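Spend the Money on the Table

March 5, 2025

Most of the mail I get about the arm build asks which hand to buy. I think it's the wrong question. People in shared workshops, ours in Titmont included, put nearly the whole budget into the hand and then bolt it to whatever is lying around. I did the same in September, and I lost 29 evenings to it.

My case is that a home build should be planned from the task backward. Ours is dull on purpose: fruit, a basket, a shelf. It has been the same job since the first week.

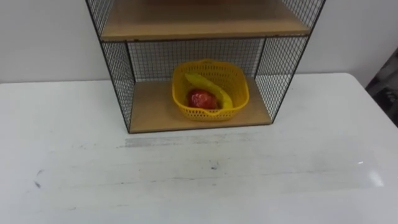
A dull task shows up your mistakes. When we were stacking printed blocks, every failure looked like bad luck. With fruit you learn fast that your wrist is mounted too low, or that your cable is pulling on the forearm at full reach. I moved our mount 4 times before I stopped blaming the Sawatzky controller, which had been fine all along.

Fruit is also cheap and badly shaped, and no two pieces are alike. A banana in particular will embarrass any grasp plan written for a cylinder. 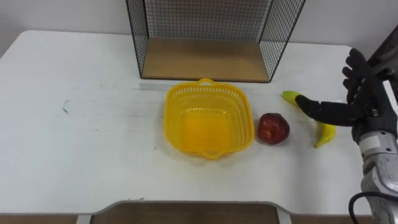 One finger across the middle of the banana, with the apple waiting its turn.

The usual reply is that a better hand makes up for a sloppy setup. I have heard this from people running Nemik kits and from people running Skenier kits, and their logs don't bear it out any more than mine do. Five fingers give you more ways to get hold of something. They also give you more ways to bump the basket on the way in.

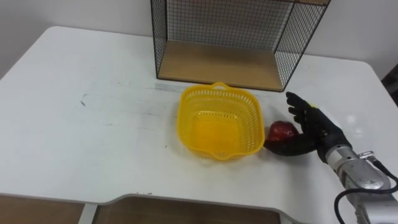
Thumb low along the table, its tip almost at the basket.

I will grant one thing. A simple two-jaw gripper would have had us running sooner, and for a first build I would still pick one. But I'd say the same about it — fix the table, the mount and the cable first.

Cable routing deserves more respect than it gets. We spent 20 dollars on ties and sleeving and over 40 hours deciding where they went. Ours still leaves the forearm near the wrist in a loop that swings out to the right before it drops, and I keep it that way. A tight run looks tidier in photos, but the wrist has to turn, and slack costs nothing. 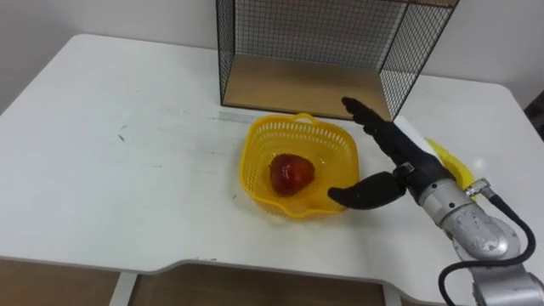
Good builders write down what they changed. A notebook on the bench beats memory, and it beats the group chat by a mile. If you change the mount height and the thumb angle on the same night, you have learned nothing about either one. With the thumb out beside the basket rim and the fingers up near the shelf, the hand needs a good deal of space, and I now write that clearance down before I touch anything else. The hand can wait until those numbers stop moving.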